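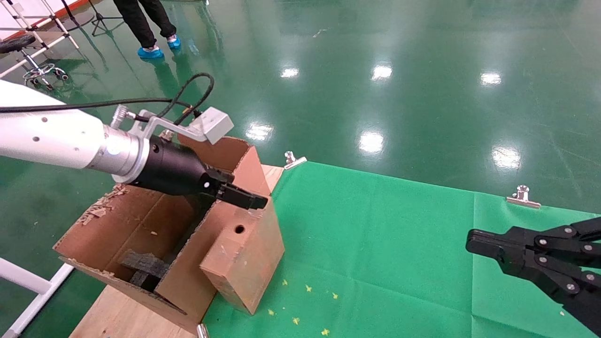 The Plelero gripper over the box, with the linkage gripper on the right.

I have had the Plelero kit for three weeks now and a few people have asked if it is worth the money. Short version: yes for the gripper, maybe for the rest.

The kit is sold by Milix as an add-on for arms you already own. You get the parallel-jaw gripper, a bracket, a small sensor that sits on the bracket, and the cables. It bolted onto our arm without an adapter, and setup took me 47 minutes, including one restart because I had skipped a page in the manual.

I tested it on small pick-and-place jobs near the floor. The cardboard box and the block with the hole are my usual test pieces. The box is beaten up and the block has plenty of scratches on it, and I like that, as clean parts tell me very little. The green cloth is clipped down so it doesn't slide, and the yellow stars on it are for the small-object test.

I ran 200 picks on the block. The Plelero got 141 of them on the first try with the settings it came with. After I lowered the closing speed and redid the sensor calibration, I ran another 200 and lost only 61 fewer... no, let me write that properly: first-try misses went from 59 down to 11. The 61 is the number of stars it picked up out of 200 tries, all with the new settings. Flat things on cloth are hard for it.

The fingers are stiff and they close evenly. I had no slipping on wood. The cable is my main complaint. It leaves the bracket at the side and has to loop up and back over the arm, and on low reaches I keep an eye on it. Gijs Hermans tied his down with two straps and says he has stopped thinking about it. A right-angle plug would have been better.

The software is fine. Logging works, the menus are slow, and the force setting goes back to default after every update. I wrote to Milix about that and got a reply from Amancay Durán the next day. She said a fix is planned for October.

I have the linkage gripper on the second arm and will keep it there for wider parts. It opens farther than the Plelero and costs less to repair - I have replaced bolts on it myself.

Next I want to try handing the block from one arm to the other. Lejla Omerović in Kiltavthorpe has a script for that and has promised to send it over.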